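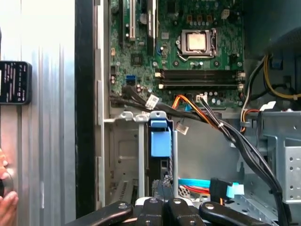
## 3. What we learned from the phone class

I'll start with how we got our people. The senior center in Wuvside already had a Thursday tablet hour, so I went along for a month before asking anyone to sign a form. We ended up with 44 learners, all living alone, and 30 of them stayed through the last session in December. I'd honestly hoped for more, but a few moved in with family and one told me she'd learned the only thing she came for (video calls to her sister!) and was done.

Each learner used Soment, the reminder app we describe in Section 2, on their own phone. My co-author Suleiman Igwe ran the classes and I sat at the back taking notes, 159 pages of them by the end. We asked people to talk out loud while they tapped – some loved that, some went silent the second I picked up a pen.

The part I keep going back to is the text size. Our first build let you make the letters bigger, but the buttons stayed small, and people would read a reminder just fine and then miss the "Done" button three times in a row. We fixed it in the second build. Missed taps dropped, and so did the sighing.

Figure 2. Inside an open desktop computer case, with a blue plastic drive caddy.
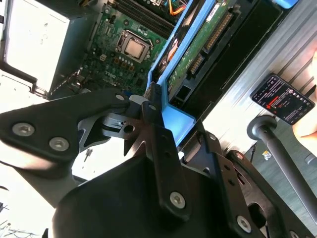 ### 3.1 Learning alone, or with a helper

Half of our learners had a grandchild or neighbor who "did the phone" for them. I expected that group to move faster, and in week one they did. By week five the others had caught up, and they were changing settings we hadn't even covered in class. One man renamed every reminder after a baseball player.

I don't want to push this too far. We didn't assign people to groups, and Cyril Tindall, who read an early draft, pointed out that folks without a helper may simply have had more phone practice before they met us. We asked about past use only once, on the sign-up form, and a lot of people left that line blank. We'd ask again in week three if we ran the class over.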